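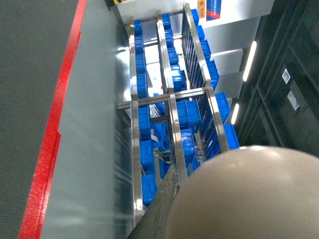 *Blaue Kunststoffboxen im Edelstahlgestell*

Werkstatttipps, Folge »Kurzbeiträge«. Zusammengestellt von Mỹ Nghiêm, Stand 23. September 2023.

Wer für eine Werkstatt einen Kanal mit kurzen Beiträgen führt, schreibt meist zwischen zwei Aufträgen. Die folgenden Hinweise stammen aus der laufenden Arbeit für die Hausgerätewerkstatt Nallstead und lassen sich auf andere kleine Betriebe übertragen.

## Text vor dem Einstellen kürzen

- Entwurf in einem einfachen Texteditor schreiben, mit sichtbarem Zeichenzähler.
- Eine Aussage pro Beitrag. Reparaturhinweis und Öffnungszeiten getrennt veröffentlichen.
- Maßangaben, Gewindegrößen und Teilenummern stehen lassen, Adjektive zuerst streichen.
- Abkürzungen nur verwenden, wenn sie auch an der Annahmetheke verstanden werden.
- Link ans Ende setzen. Ein Link mitten im Satz stört beim Lesen auf kleinen Bildschirmen.

Bei Anleitungen genügt oft der Arbeitsschritt, an dem die meisten Rückfragen entstehen. Beispiel: »Dichtung vor dem Einsetzen entfetten, erst dann Schrauben über Kreuz anziehen.« Der Rest gehört auf die Website.

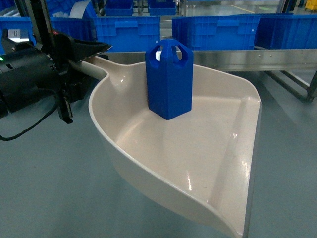
*Kehrschaufel aus cremefarbenem Kunststoff*

## Schlagwörter

Höchstens drei Schlagwörter je Beitrag. Bewährt hat sich die Reihenfolge Gerät, Bauteil, Ort. Ein allgemeines Schlagwort wie »Werkstatt« bringt Aufrufe, aber kaum Anfragen aus der Umgebung. Zusammengesetzte Wörter mit Binnengroßschreibung anlegen, damit Vorleseprogramme sie trennen können.

Die Liste der verwendeten Schlagwörter liegt bei uns als Tabelle im Ordner »Putau«. Xuân Tạ pflegt sie und löscht Einträge, die seit April nicht mehr benutzt wurden.

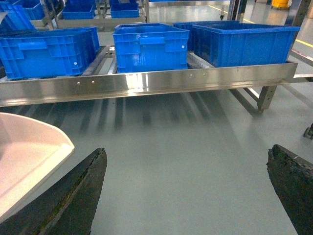 ## Planung und Antworten

1. Beiträge gesammelt schreiben und zeitversetzt einstellen. Den Vorrat klein halten – veraltete Terminhinweise bleiben sonst unbemerkt in der Warteschlange.
2. Fragen unter einem Beitrag öffentlich beantworten, solange keine Auftragsdaten vorkommen. Danach in die Direktnachricht wechseln.
3. Preisanfragen nie im Kommentar beziffern. Auf das Formular verweisen.
4. Beschwerden innerhalb von zwei Werktagen bestätigen, auch wenn die Klärung länger dauert.
5. Tippfehler in Maßangaben sofort korrigieren und die Korrektur kennzeichnen.

## Auswertung

Impressionen allein sagen wenig aus. Wir notieren zusätzlich Linkaufrufe und Anrufe mit Bezug auf einen Beitrag. Der Kanal hat rund 2000 Abonnenten; bei dieser Größe verzerrt ein einzelner oft geteilter Beitrag den Monatswert deutlich. Solche Ausreißer werden in der Tabelle markiert und getrennt geführt.
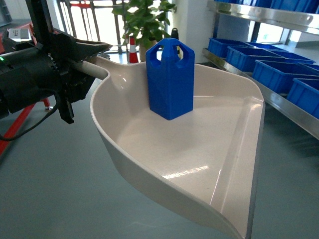

**Kann derselbe Text auf mehreren Kanälen erscheinen?**

Der Kerntext kann gleich bleiben, Länge und Schlagwörter sind je Kanal anzupassen. Automatisches Kreuzveröffentlichen schneidet lange Texte unter Umständen mitten in der Maßangabe ab. Vorschau daher in jedem Kanal einzeln prüfen.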